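# Write the Stop Rule Before the Speed Rule

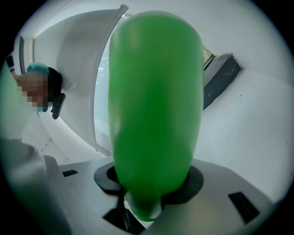

**Skerkolari Process Automation Group – Standards Desk**

Most internal standards for robot cells begin with speed and force. Ours did too. The first version of the Skerkolari handling standard had 40 clauses, and the early ones set limits on approach velocity, grip force and payload. The clause on who may stop the work, and what state the part must be left in, came near the end. I think that order is wrong, and I would like the next revision to reverse it.

Speed limits are easy to write. They have units, they can be checked with an instrument, and a vendor will usually supply a starting value. A stop rule is harder. It has to say what counts as a reason to stop, who decides, what the gripper does with a part it is already holding, and who clears the cell afterward. These questions have no default value, so teams postpone them.

The usual result is a stop that protects people and ruins the batch. At our Arley site, the original stop response opened the fingers on every handling tool. For a rigid part in a fixture, that is acceptable. For a soft, rounded part standing in a collar, open fingers remove half of its support. The revised rule is plain: on a protective stop, hold position and hold grip, unless a person is in contact with the tool. Release is a separate command, given by hand.

The second gap is the operator. Standards describe the operator as a role with permissions. In practice the operator is a person in a cap, working close to the enclosure, often with something in one hand. A rule that needs two free hands will be skipped. During the June review we walked through the release procedure at Texier and found that it had 5 steps, two of which required putting down whatever the operator was carrying. The procedure had been approved without a walk-through. I now consider a walk-through under normal working conditions to be a minimum requirement for any clause that names a human action.

The third gap is evidence. Our incident log for the Grokero line held 1061 stop entries when I read it. Most gave a time and a fault code and nothing else. A fault code says which sensor tripped. It does not say whether the part was still gripped, or whether the operator had already stepped in. Two more fields would cover this – part state and operator position – and both can be chosen from a short list.

The common objection is that longer stop rules slow down commissioning. They do. Writing one properly takes time, and testing it against every fixture takes more. I would accept that cost. A cell that reaches 100 percent of its rated speed with an untested release procedure has not been commissioned in any useful sense.

For the next revision I propose that stop and release move to section 1, and that speed and force follow. No tool should be approved until its held-part behavior is written down. The log fields should change at the same time, so that the following review has something better than fault codes to work from.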